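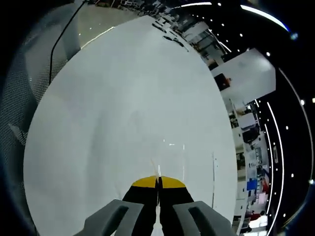 Ukuvville, November
By the Lolberg chores team

Can a machine do your chores yet? We spent a good part of the year finding out, and the short version is: some of them, slowly, if you don't mind refolding the towels.

We're Lolberg, a small company in Ukuvville that works on robot hands and the software that moves them. Today we're putting out our first Chore Report, and it's free for anyone who wants to read it. I got the job of writing this release because I was the one who complained most about the last one (too many adjectives, no answer to the question people ask us at parties). So I'm going to try to answer the question.

For the report we picked 14 chores. Half come from the house and half from the shop floor. Wiping a table, loading a dishwasher, pairing socks, folding a towel, putting groceries away, that sort of thing on one side. On the other, stocking a shelf, packing a mixed box, sorting returns, coiling a cable, putting hand tools back where they belong. We ran each one 200 times with the same arm, the same two-finger gripper and no help from a person once the clock started. If somebody had to step in, the run counted as a miss. We were strict about that, and it hurt.

Only 2 of the 14 chores came out at a level where I'd leave the room. Those were wiping a clear table and moving boxed goods from a cart to a shelf. Both finished cleanly in more than 90 percent of the runs. I'm really happy about the table one! It sounds like nothing, but pressing a cloth down just hard enough, all the way to the edge, kept us busy for months.

Then there's the middle of the list, where things get interesting and a bit maddening. Sorting returns went well as long as everything was rigid. Put a plastic bag in the bin and the arm would pick up the bag, or the air next to the bag, or two bags at once and look very pleased with itself (I know, it doesn't look pleased, but you spend enough time with it and you start to see things). Dishes were fine on plates and bad on anything with a handle. Groceries depended almost entirely on whether there were grapes.

And the bottom of the list is cloth. Towels, socks, fitted sheets. We included the fitted sheet because a person on the team insisted, and I'd like it on the record that I argued against it. It went exactly as you'd guess.

People ask me why this is so hard when machines have been building cars for decades. A car plant hands the robot the same part in the same place all day long. A kitchen doesn't. The mug is behind the cereal, the drawer sticks, somebody left a charger on the counter. Your hands sort that out before you've noticed there was anything to sort out. A gripper has two fingers and has to learn every bit of it, and most of what it learns comes from people doing the chore over and over with a gripper in their own hand. I've done my share of those sessions. You get very good at picking up spoons and you go home with a sore thumb.

So where does that leave shops and households? If you run a stockroom with boxed goods and level shelves, I think you can start having a serious conversation about it now. Our partner Akbari, which handles packing for small online sellers, begins a trial of the shelf-stocking setup in one of its back rooms this winter. Their staff picked the task themselves, and they picked the one that hurts their knees. We'll publish how it goes, misses included.

If you're hoping for something to do the laundry at home, I'd keep the laundry basket. A home machine also has to be quiet, cheap, safe around a toddler and able to get past the dog, and our report doesn't test any of that. We only looked at whether the chore got done. I'd be wary of any video, ours too, that shows one perfect towel and doesn't tell you how many towels came before it.

The report lists the result for every chore, with the rules we used for a miss and the setup notes, so other teams can run the same list and tell us where we were too hard or too easy. The next round goes by the name Wustero (long story, it started as a typo) and will repeat all the chores with a softer fingertip and worse lighting. Grapes are staying in. The fitted sheet is under discussion.

Reporters and anyone else who's curious can come by our workshop in Ukuvville and watch a session. Mornings are best, before 11:00, when the arm is already running and we've had coffee. Bring a chore if you like. Small ones, please, and if it's socks, bring more than one pair.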